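**Lasto opens June orders for Kudex, a two-finger gripper kit for tabletop handling**

Lasto will begin taking orders in June for Kudex, a gripper kit for small robot arms used in kitchen, lab and packing work. The kit includes the gripper, a wrist camera, a mounting plate and a license for Kudo, the company's control software.

Kudex uses two linked fingers driven by a single motor. Maximum opening is 70 mm and maximum grip force is 30 N. Finger position is reported to the host computer over USB. The wrist camera is fixed between the arm flange and the fingers, so the view stays the same after a tool change.

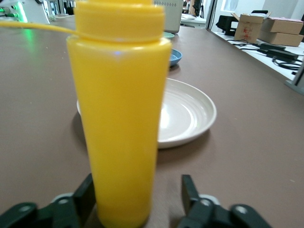

*Wrist camera view: open gripper fingers on either side of a yellow squeeze bottle, with a plate and bowl behind.*

"Soft bottles are a hard case for a small gripper, as the wall gives before the cap end does," said Amrit MacDonald, product lead at Lasto. "Kudo lets the user set a force limit for each object and save it by name."

Setup takes 8 screws and one cable. Replacement finger pads are sold in sets of two. Kudex carries a 2-year warranty on the motor and linkage; pads are excluded.

Orders are handled by Fokia, which will also supply spare parts and repairs. Data sheets and mounting drawings are available from Fokia on request.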